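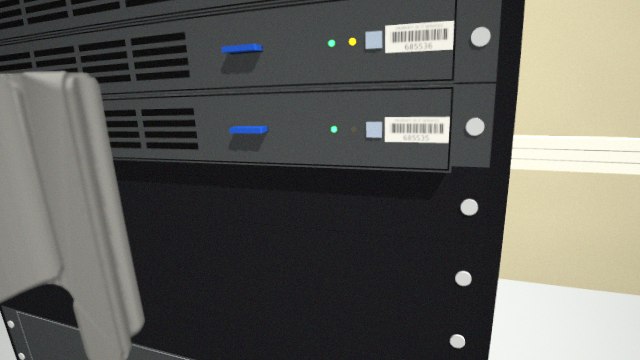
Thitima Sriwong wrote in to say her whole family ended up singing at the table before they were halfway through the first box, and could we please make more of the nineties cards.

We could, and we did! The Brilano Pop Lyrics Party Game now comes with 600 cards, and each one gives you the first half of a chorus and leaves you to sing the rest — badly, if you like. The duets are still in there, along with the boy bands and plenty of big weepy ballads.

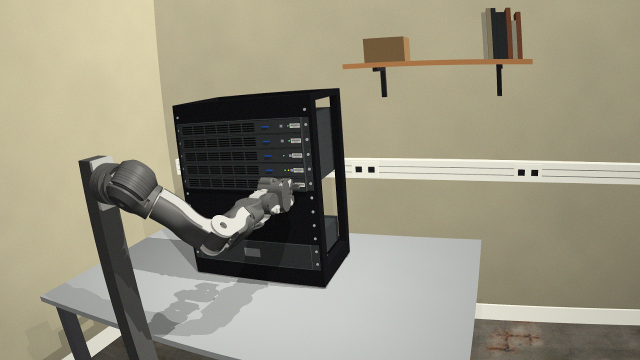
Vicente Lucero asks whether you need to be able to sing. Oh, not at all. Speaking the words in a serious voice counts for full points, and in our house it usually gets the bigger laugh.

In the box: 600 lyric cards, a score pad, a sand timer and a folded rule sheet. Item number 3649. For two to ten players, ages 12 and up.

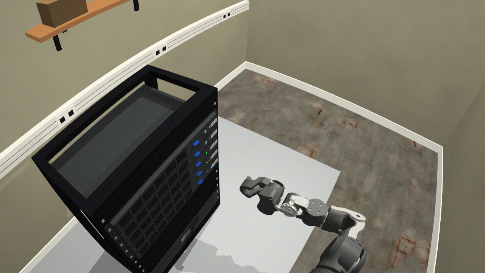
Rack with five server units, a blue tab on each

If you already own the older Brilano box, the add-on pack has the 161 new cards by themselves, so you needn't buy everything over again.
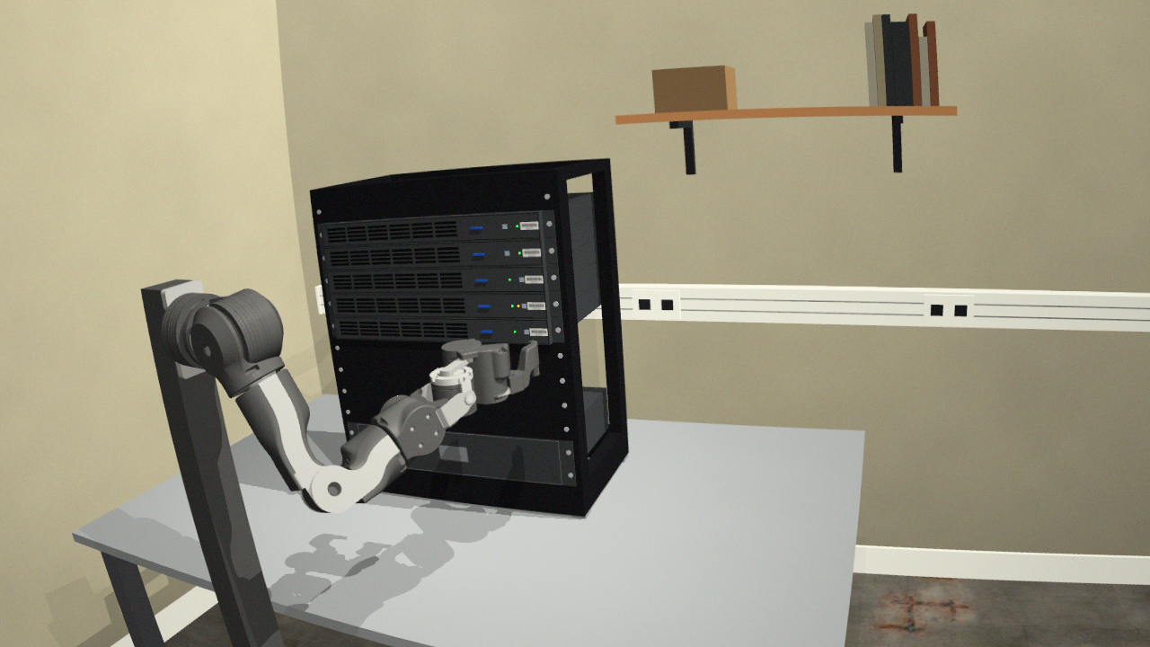
They have the same purple backs and shuffle right in with your old ones. Add-on packs ship from Morside starting in May.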